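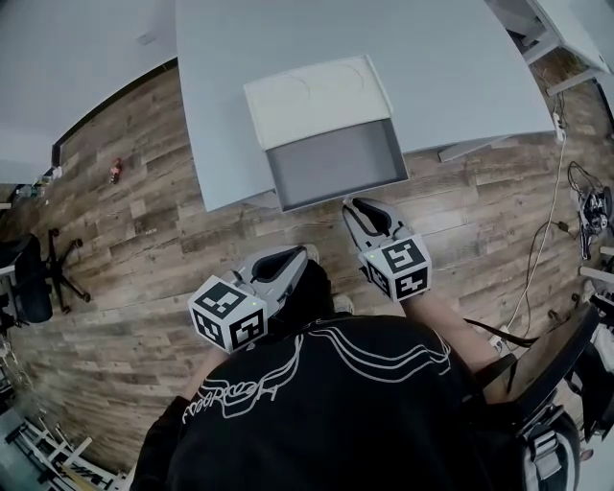 Figure 2.1. Two hand-held grippers in front of an open drawer, seen from head height. Each gripper carries a cube with square markers.

June
Laine Jõgi and Esko Laaksonen

Chapter 2
Showing the Task

Chapter 1 dealt with robots that are programmed one position at a time. The programmer writes down where the tool should be, in what order, and how fast it should travel between points. The method works well when the parts always arrive in the same place. It works poorly for a drawer that sticks, a cloth that folds over on itself or a cup that someone has moved.

In this chapter the robot is given examples instead. A person carries out the task, the movement is recorded, and the recording is used to produce a control rule, called a policy. We call one complete recording of a task, from start to finish, a demonstration. The person who performs it is the demonstrator.

Demonstrations can be made in several ways, and the first choice to be made is what the demonstrator holds.

In hand guiding, the demonstrator takes hold of the robot arm itself and moves it through the task while the joint angles are logged. The motion is certain to be within the reach of the arm. The drawback is that the demonstrator's own hands are often in view of the camera, and a heavy arm is tiring to push.

In remote control, the demonstrator moves a separate input device and the robot follows. The cameras see what they will see when the robot later works alone. Delay and the lack of touch are the usual complaints, and new operators tend to move slowly and stop often.

In the third method no robot arm is needed during recording. The demonstrator holds a gripper in each hand and does the work directly, as in Figure 2.1. The hand-held jaws should match the jaws that will later be fitted to the robot. If they do, much of what is recorded can be carried across. Position must be found by other means, as there are no joints to read. Square printed markers of known size are one answer. A calibrated camera that sees such a marker clearly can be used to work out its distance and angle, and a cube offers more than one face to view when the wrist turns.

2.1 Where the camera goes

A head-mounted camera sees both grippers and much of the bench, but its view shifts whenever the demonstrator looks elsewhere. A camera on the gripper stays fixed relative to the jaws. It shows contact at close range and gives little warning of what lies outside its view. A wide-angle lens helps with this, at the cost of strong bending of straight edges, which has to be corrected or learned. The two kinds of view are often recorded together — the clocks must then agree, a matter taken up in Section 2.4.

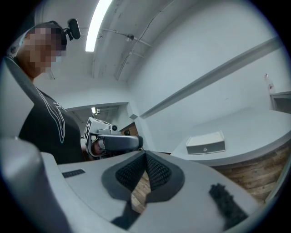

NOLOMHAM, June — The drawer exercise used in this chapter was set up with two grippers and is referred to throughout as the Lostley set. The full set holds 140 demonstrations. A smaller group of 26 is kept apart for testing and must not be used in training.

The view from a camera on one gripper takes in the other gripper, the demonstrator and the ceiling light, as well as the counter. Most of this has nothing to do with drawers. A policy trained on such images may come to depend on the light or the wall behind the work. Readers should keep this in mind when a policy that behaves well in one room fails in the next.

One demonstration from the set, 2960 samples long, is used for the worked problems. Each sample holds the position and angle of both grippers and the opening of each pair of jaws. Long pauses have been left in. Whether to remove them is a question of some weight: a pause may be hesitation, or it may be the demonstrator waiting for a part to settle.

2.2 What counts as one demonstration

Before any recording is made, the start and end of the task must be written down. For a drawer, the start might be "drawer closed, both grippers clear of the table" and the end "drawer fully open, jaws released". Two demonstrators who have not agreed on these words will produce recordings that cannot be compared.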